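What the second bench will cost

The Dramitz arm is paid for, so the budget now is for everything around it. Yupin Kaewkla went through my list and took out the cable chain, which saved 180 pounds. I have kept the spare finger pads at 18 a pair.

Positions get marked in blue tape before anything is drilled. A roll costs next to nothing and I can move a cross as often as I like.
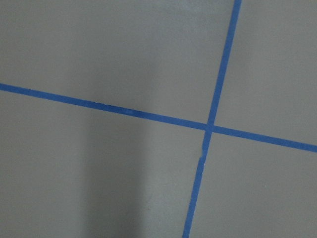
Still to buy

The mounting plate from Graliton is 492 with delivery. Fillport wants 50 for the fixings, and I think I can get them cheaper locally. I'd like both orders in by July. The guard can wait until I know how far apart the two benches will stand.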